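Werkstattbuch, August, Eintrag 34
Thema: Wasserkocher, Kalk und Teewasser im Gästebad

Vormittags, 9:40 Uhr

Endlich wieder Zeit für die Wasserreihe! Seit dem Umzug ins Haus Casau will ich wissen, warum der Tee hier so stumpf schmeckt und oben immer diese Haut bekommt. In der alten Werkstatt an der Gresmont hatten wir weiches Wasser und nie einen Gedanken daran verschwendet. Jetzt sehe ich nach jedem Kochen weiße Flocken in der Kanne und freue mich fast darüber, weil man daran so schön lernen kann.

Stand von letzter Woche zur Erinnerung: Küchenwasser getestet, Härte deutlich höher als gedacht, Teststreifen komplett durchgefärbt. Die Küche scheidet als Zapfstelle trotzdem aus, das Becken ist zu flach für den Kocher, man bekommt ihn nur halb voll und schwappt sich dabei die Ärmel nass. Ye-rin Joo hatte die gute Idee, ins Bad auszuweichen. Das Becken ist tiefer, und wenn man den Kocher schräg hält, passt er mit offenem Deckel unter den Auslauf. Habe ich gleich für die ganze Reihe übernommen.

Ablauf, so wie ich ihn jetzt festlege (bitte alle gleich machen, sonst können wir die Werte wegwerfen):

1. Kocher leer wiegen, ohne Sockel. Meiner liegt bei 1047 g, trocken ausgewischt. Deckel dabei zu.

2. Kaltwasser erst laufen lassen, bis es richtig kalt kommt. Nach der Nacht steht es lange in der Leitung, das schmeckt man auch.

3. Kocher füllen. Deckel ganz aufklappen, Griff in die linke Hand, Kanne schräg unter den Hahn, mit der rechten an den Hebel. Den Hebel nur ein kleines Stück öffnen, bei vollem Strahl spritzt es aus der Kanne zurück. Öffnung nach oben, damit der schwarze Fuß trocken bleibt.

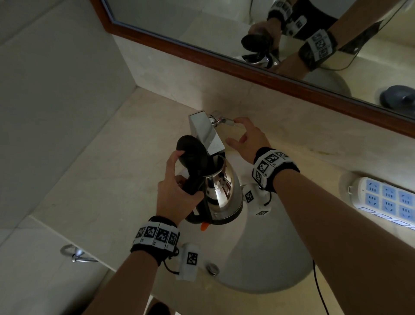

4. Außen abtrocknen, vor allem unten am Boden. Erst danach auf den Sockel stellen. Die Steckdosenleiste auf der Ablage rechts bitte weiter nach hinten schieben, bevor jemand Wasser aufdreht! Das habe ich mir jetzt schon zweimal aufgeschrieben und möchte es ungern ein drittes Mal tun. Gekocht wird sowieso nebenan auf dem Tisch.

5. Einmal aufkochen, von selbst abschalten lassen, Deckel zu, 5 Minuten stehen.

6. 100 ml in das hohe Glas abgießen und gegen das Fenster halten. Trübung notieren: klar, leicht, milchig. Mehr Stufen brauchen wir nicht, ich habe es mit sieben versucht und mich beim Ablesen selbst nicht verstanden.

7. Rest in die Teekanne, immer dieselbe Menge vom selben Schwarztee. Trinken ist ausdrücklich Teil des Versuchs.

Mittags

Drei Durchgänge geschafft. Der erste milchig, mit Haut auf dem Tee, wie erwartet. Beim zweiten hatte ich das Wasser vorher durch den Filter aus der Dronari-Kiste laufen lassen, und das Ergebnis hat mich umgehauen: klar im Glas, und der Tee hatte plötzlich eine richtige rote Farbe statt dieses Graubraun. Ye-rin hat blind probiert und sofort die gefilterte Tasse erkannt. Dritter Durchgang noch einmal ungefiltert, wieder milchig, also kein Ausrutscher.

Was ich nicht verstehe: Die Flocken sitzen vor allem am Boden, kaum an der Wand. Liegt wohl an der Heizfläche. Beim nächsten Mal nach jedem Kochen hineinleuchten und aufschreiben, wo es anfängt.

Nachmittags, Entkalken

Kocher mit Zitronensäure angesetzt, kalt, über die Kaffeepause stehen lassen. Die Säure nicht mitkochen, das hat mir bei der alten Kanne einen hartnäckigen Belag beschert, den ich nie wieder losgeworden bin. Es sprudelt ganz leise, wenn man das Ohr dranhält, herrlich. Danach zweimal mit klarem Wasser auskochen und wegschütten. Das Leergewicht vorher und nachher hätte ich gern verglichen, habe aber das Wiegen davor vergessen. Ärgerlich, kommt in die nächste Runde.

Nebenbei aufgefallen: Der Ablaufstopfen im Waschbecken schließt gut, da könnte man das Spülwasser auffangen und ebenfalls mit Streifen messen. Würde ich gern probieren, bevor Bang mit seinem Messkoffer kommt und uns alle mit Nachkommastellen beschämt.

Offen:
- Teststreifen nachbestellen, die angebrochene Dose ist fast leer
- zweite Teesorte, Vorschlag Ye-rin: grün, weil empfindlicher
- Handtuch fürs Bad mitbringen, ich trockne den Kocher noch immer mit Küchenrolle ab
- Filterkartusche beschriften, Monat drauf
- Zitronensäure wieder ins obere Regal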